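December, shop notebook, about 4 pm

Back on the Kiltthorpe order, the little marker for the spaniel. I cut the border yesterday and I still don't love the corner at the bottom left (the chisel skated, my own fault for rushing before lunch!). Rubbed it down with the 400 paper and it's better, but Coralie spotted it from across the bench, so it stays on the list.

Lettering next. The family wants 40 characters including the dates, and on a piece this small that's tight. I drew it twice at full size and the second layout breathes more, with the name on its own line and the verse pulled in under it. Sent both to Shoshana to pass along. No carving till they sign off on the spelling, after what happened with "Maisie" in the spring.

Weighed the blank on the Sartori scale: 1,227 grams before the back was dressed. Eilidh wants those numbers for postage, so I'm writing them down for once.

Gilding test on the offcut: two coats of size, left up to 100 minutes, and the leaf took nicely in the V-cuts but went patchy on the flat. Will try it again with a fresh jar.

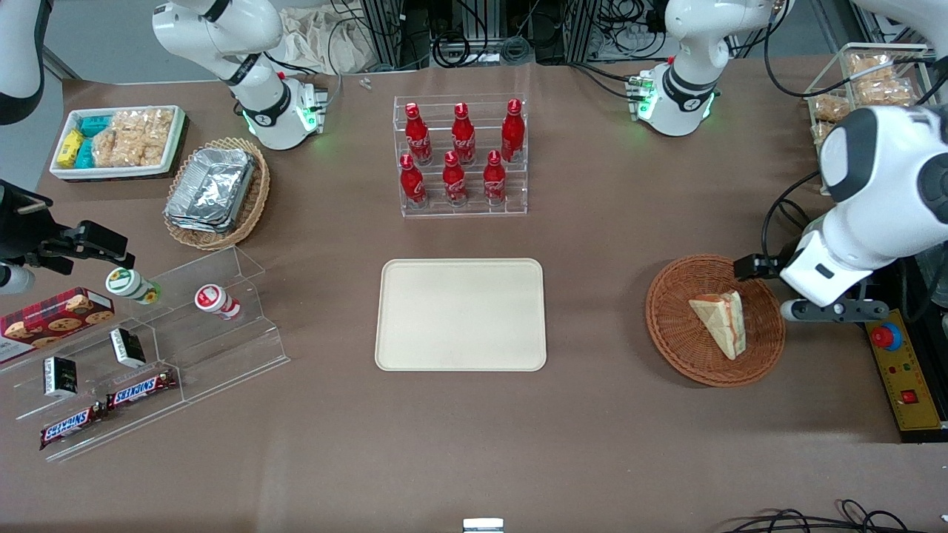

White tray on the brown tabletop, groceries and drinks around it.

Still to do: drill the pin holes, order felt pads, call Cameron about the crate.

Comments

Alby Ellery: Try warming the slate a bit before you size it, mine went patchy in the cold too.

Coralie Lowther: I can STILL see that corner.

Eilidh Moffat: Thanks for the weight! Need it again once the back is done please.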